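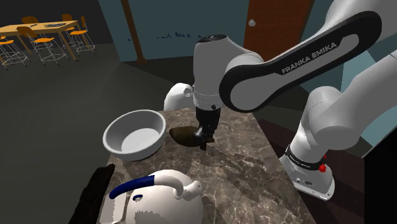
Week 4 handout: Counters, tables and the height of work

Category: Course Notes > Home and Interior Basics

Hi everyone – these are my notes from the session, typed up more or less in the order I said things, plus a few bits I skipped when we ran out of time. Bring a tape measure next week. A real one, please, phone apps drift and then we spend half the class arguing over whose number is right.

We left off last time with floors, and somebody asked why I keep starting from the ground and working up. It's because every height in a kitchen is measured from the finished floor, and people forget that the finished floor may not be down yet when the cabinets go in. If you add thick tile afterward, your counter just got shorter! I did this in my own first apartment and spent four years washing dishes with a sore back.

Standing work

The usual counter in American homes is 36 inches high. It suits a lot of people okay and suits hardly anyone perfectly. Try the elbow test we did in class: stand up straight in the shoes you cook in, bend your arm to a right angle, and have your partner measure from the floor to the bottom of your elbow. For chopping and general prep, take off four inches or so. For kneading dough or rolling pastry you want to go lower still, as you're pushing down with your shoulders. For fiddly work like icing a cake, go up a bit.

Sinks are the odd one out. Your hands work at the bottom of the bowl, well under the rim, so a deep sink in a regular counter can have a tall person bent over like a question mark. Measure to the bottom of the sink as well as the top edge and write both down.

Stone, wood and the rest

I got carried away on this part (sorry to the people who had a bus to catch). Quick version:

Marble is lovely and cool, which bakers like, and it etches if you so much as look at it with a lemon in your hand. Sealing helps with stains. It does not stop etching, whatever the showroom tells you.

Granite is tougher about acid but varies a lot from slab to slab, so go and see your own slab before it's cut.

Wood needs oil, and it needs it more often near the sink. I love it anyway.

Laminate is cheap, light and much better looking than it used to be. Watch the seams.

A word on color, as two of you asked. Brown and mid-tone stone hides crumbs, which is great until you put your hand down in them. Very dark polished tops show every fingerprint. Pick your sample up and carry it to the window, then look at it again at 8 p.m. with the lights you really cook under.

The Domska exercise

For the worksheet we're using the Domska kitchen, the long narrow one with the door at each end. You have a budget of 2924 dollars for the tops. The quote from Gremosov comes to 2619 for the stone, and they want 300 extra for the sink cutout and edge polishing. Add those up before you tell me it fits – it does, with five dollars left over, and that's before anyone has paid for delivery. The Sesik quote is in laminate and leaves you 500 to spend on lighting. I don't mind which one you choose. I do want to see your reasons, and I want to see them tied to the people in the household (one is very tall, one uses a stool to cook, and they bake on weekends).

Last year most of the class went for the stone and then gave the seated cook nowhere to put their knees. Please draw the knee space. A lowered section or a pull-out board both count.

Seated work

Dining tables are usually 28 to 30 inches high. What matters more is the gap between the seat and the underside of the table, and 10 to 12 inches is comfortable for most adults. If there's a deep apron under the top, measure to the bottom of the apron, as that's where your thighs will end up! The Samir table in the reading is the example with the apron problem, so look at the side view and tell me what chair you'd put with it.

For next time

Read the chapter on lighting up to the part about shadows. Measure one counter and one table where you live, floor to top, and do the elbow test on everybody who'll stand still for it. Worksheets go in the tray by the door.

Contact the course office | Copyright, all rights reserved | Back to top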